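Home | Notes | Tooling | Archive | About

Planners should report what they don't know

Monday, October 5, 2026
By the Clollton software desk

Most bimanual folding stacks still treat the planner as the authority and perception as its supplier. I think this is backwards. Cloth has no stable pose, so a plan made from a single estimate is stale once two grippers touch the hem.

In September we replayed 3,097 logged folds through Zollgate, our planning layer. Replanning at every contact event cost two extra milliseconds per cycle and changed the grasp target often enough to justify the load. 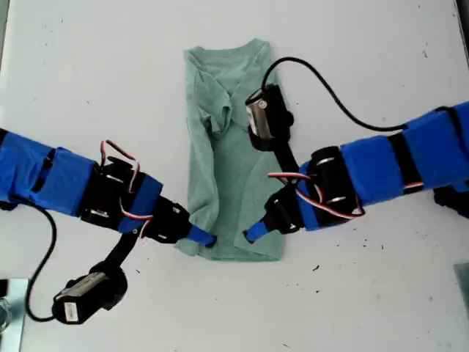
The usual objection is that frequent replanning makes behaviour hard to reproduce. It does, if the tooling records only joint states. Log the garment estimate, its covariance and the rejected candidates, and a run can be replayed on any workstation. We keep five rejected candidates per decision.

I would sooner have a slower controller that publishes its uncertainty than a fast one that hides it – and I'd make that field mandatory in the message schema.

Contact the Clollton desk | © 2026 Clollton | Back to top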